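Stekik Personal Statements: data card

Version 3, January 14, 2020
Maintained by Cleiton Bezerra

What's in it

Stekik is a collection of 3,018 paragraphs taken from draft personal statements, the short essays that sixth formers write to persuade a university they have been fascinated by chemical engineering from a young age. Each paragraph comes with the prompt it was answering, the draft number, and the comments a tutor left in the margin. There are 283 writers. Most of them were seventeen at the time and would rather not be reminded.

The drafts come from the after-school writing clinics at Mitbridge and Stollmont. Both clinics asked for permission in writing, from the student and from a parent where needed, and both kept the forms. If a form is missing, so is the essay.

Why it exists

There are plenty of collections of finished essays, all of them shiny. What a tutor sees is the fourth attempt at an opening sentence, with the third attempt still stuck to it. We wanted something people could use to study how young writers revise, and whether tutors' comments make any difference. (On the second point, see Known problems. Tutors may wish to sit down first.)

Files

- paragraphs.csv: one row per paragraph
- comments.csv: one row per margin comment, joined on para_id
- prompts.txt: the 12 prompts, in the wording the students were given
- labels.md: the label guide
- CHANGES: what I broke and when

Everything is UTF-8. Version 1 was not, and every apostrophe in it came out as three small accidents. Please delete version 1.

Main columns

- para_id: unique, never reused
- writer: a random number. It carries no meaning, so please stop sorting by it
- prompt: 1 to 12
- draft: 1 for first, going up to 11 in one heroic case
- role: opening, evidence, reflection, closing or other
- cliche: yes, no or arguable
- text: the paragraph, with names replaced by [NAME], [SCHOOL] and so on

How the labels were made

Two readers labelled every paragraph on their own, then met to settle the differences. The "role" label was mostly painless. The "cliche" label was not. One reader held that any sentence containing the word "passion" should be marked yes on sight. The other thought a student who had kept bees for six years was entitled to it. "Arguable" was added the following week.

We used the Hsu guide for splitting paragraphs, with one change: a quotation from a famous person at the top of an essay counts as its own paragraph, role "other". There are more of these than you would like.

Spelling has been left alone. So have the sentences that stop halfway, which are marked with a tilde in the text column so that you don't report them as bugs.

Known problems

- Medicine is badly over-represented. Anything trained on this will develop a strong interest in shadowing a GP.
- Prompt 7 ("Describe a setback") was misprinted on the Stollmont handout as "Describe a setback you enjoyed". The answers are in the set and are quite good.
- The early Mitbridge drafts were written by hand and typed up in December by somebody who tidied the commas. Don't use them for work on punctuation.
- Long comments are followed by longer redrafts. They aren't reliably followed by better ones.
- Name removal was done by script and then by eye. A few pets may have survived.

Please don't

Use it to rank applicants, to catch cheats, or to write anybody's essay for them. The licence covers teaching and research. It also covers mild amusement, provided no single writer is held up to it.

Getting started

Unzip the folder, open paragraphs.csv and filter on draft = 1 and role = opening. Read twenty. Then go for a walk. When you come back, filter on the highest draft for the same writers and compare.

If your spreadsheet turns the draft numbers into dates, import the column as text. There is no other fix and I have looked.

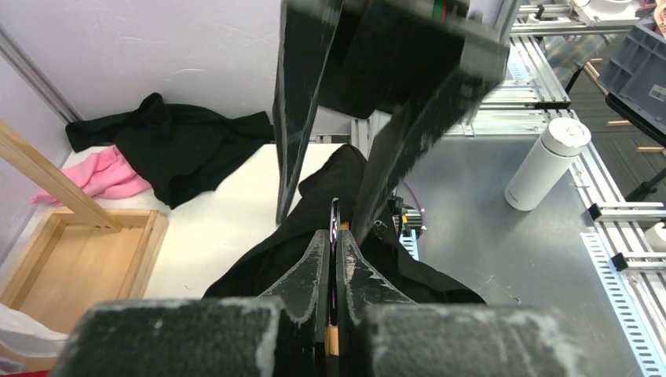 Two grippers, with a thin dark edge of fabric held in the nearer one.

Citing

"Stekik Personal Statements, version 3, C. Bezerra" will do. If you must shorten it, keep the version number, as the para_id values for prompt 4 changed between 2 and 3 and I still get letters about it.

Comments

maths_dept_refugee
Is there any chance of getting the tutors' comments with a rough tone label? Ours range from "lovely" to a single question mark and I'd like to know which one does more damage.

C. Bezerra
Possible for the next version. The single question mark has its own entry in labels.md already, under "Silence, near".

Orla
Prompt 7 has been a joy. We now use the misprint on purpose with our Year 12s.

tp_reads
comments.csv has a blank row at the very end, which upset my script.

C. Bezerra
Fixed in my copy. Will go out with the next lot.

Related

- Stekik Reference Letters (small, restrained)
- Mitbridge Reading Logs
- Label guide: when is a closing paragraph over?
- Notes on the Hsu splitting rules

Contact: use the form on the project page | © Stekik project | Back to top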